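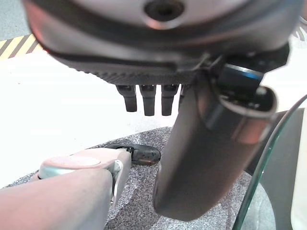

According to the man at the feed store counter, the gas under Komwood was never going to last past our grandchildren anyway, so why was everybody in such a stew over the new numbers? I had only gone in for birdseed and a hinge, and I stood there with the bag on my hip and couldn't think of one sensible thing to say back. Of course I thought of plenty on the drive home!

The letter from Sillitz came in the morning mail, four pages, and I read it twice over my coffee (the second time with my good glasses). They've redone their estimate for the Laltov field and brought it down again. It was 117 billion cubic feet when they came around with the leases, and now it's 80, and they say the lower pressure in the older wells is what made them go back and look. I do believe them, mostly. You can't see down there, and I suppose they're guessing from squiggles and gauges the way I guess at a cake through the oven door.

What bothers me more is the well pad at the end of Masri Road, the one that rattles my kitchen window when the compressor starts up. The letter says it will run longer hours through the winter to keep the flow up. Longer hours! I'm 69 years old and I have gotten used to a good many noises, the freight train included, but I would like my evenings back, or at least some of them.

The royalty check was smaller too, though it will still cover the propane, and I did have to laugh a little at buying propane while sitting on top of a gas field. I put the letter in the blue folder with the rest. There's a meeting at the grange hall in November and I mean to go and ask about the hours, and I'll write my question down first so I don't get flustered.

Forgot the hinge, by the way. The pantry door is still propped with a brick.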